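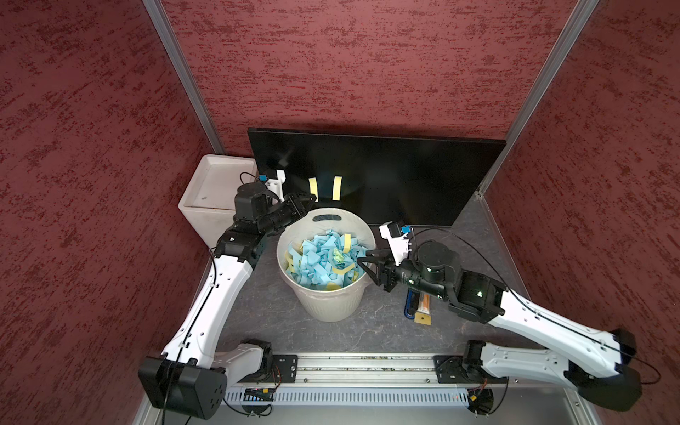

Guides > Family & Local History > Battlefield Walks

How to trace a small battle on the ground
by Lizelle Mnguni
May 25, 2018 | 12 comments | 6 shares

Quick one, I'm off back to Bendholm tomorrow and people keep asking how I do it. You want a minor fight, something with a paragraph in the county history and no visitor centre. Mine was the Oltska road action. Two regiments, one bridge, over by dark.

1. Get the reports first
Both sides. Regimental if you can, brigade if not. Officers copied each other so watch for the same sentence turning up twice. Write down every place name as spelt, even the daft ones. Futov is Futoff, Foutov and once "Fulton" in my lot. Same village.

2. Find a map from near the date
Within twenty years is fine. Roads move, streams mostly don't. Mark anything the reports mention: mill, church, ford, lane end. Pencil only.

3. Lay it over a modern map
Tracing paper works. Line up two fixed points, a church and a river bend say, then check with a third. If the third is miles out your old map is bad or you've got the wrong church. I did this. Lost an afternoon to it.

4. Work out the slopes
Contours matter more than anything. The colonel at Hamdy Farm says he was "beneath the crest" and the crest is only 12 feet above the lane. Looks like nothing on paper. Stand there and you can't see the bridge at all.

5. Walk it
Attackers' route first, then turn round and do the defenders'. Go in September if the crops are off, otherwise late winter. Ask the farmer. No detectors, no digging, and leave anything you find where it is and report it. Take photos facing each way and note the direction stright away, you won't remember.

6. Losses
Don't trust round figures. The Oltska report gives 115 men lost, the muster rolls give me 92. Probably stragglers who came back in. Put both numbers down and say where each came from.

7. Write it up
One page, one sketch map with a north arrow. Then send a copy to the local library becuase they nearly always want it.

More on muster rolls when I'm back.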